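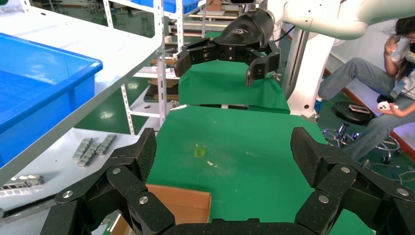 Green covers on the tables, white shelves on the left.

I've been promising you my workshop table tips since July, so let's get to it! I'm a messy worker by nature (ask anyone at the Cevcombe repair evening) and most of what follows I learned by losing a part and crawling after it.

First, cover your table. I like a plain green cloth over the top and down the front edge, so small pale bits show up against it. Stains will happen. I used to fuss over every little yellow spot, and now I just wash the thing on a Sunday and live with whatever stays.

Clip the cloth at the corners, too. A loose cover creeps toward you all day long and takes your screws with it. Mine still wrinkles in the middle, and I smooth it out with my forearm when I remember.

Next, a box for whatever you're working on. Any old cardboard one will do, flaps folded out of the way, set close to where your hands are. One job per box! I once mixed the brackets from 2 jobs and spent a whole evening holding them up to each other.
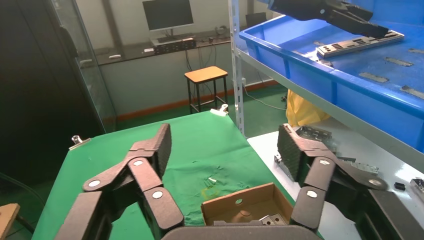 Open box on the cloth, flat strips and a slotted panel in the blue tray.

Flat metal pieces go in a big plastic tray, never in a deep bin. You want to see them lying there without digging, and thin strips have a way of sliding under everything else. Deep bins are fine for bulky stuff. I keep anything I reach for often at about chest height, and the rest can go up top where I need the step stool.

If you're buying shelves, get the kind with slotted uprights so you can move a shelf later. I paid 120 for a secondhand set from a shop clearing out in Farnatthorpe, and I've shifted the shelves more times than I can say (every time I get a new bin, pretty much).

Oh, and sweep the cloth before you start the next job, with a soft brush and a dustpan held under the edge. Check the dustpan before you tip it out. I found a washer in mine last week that I'd already ordered a replacement for.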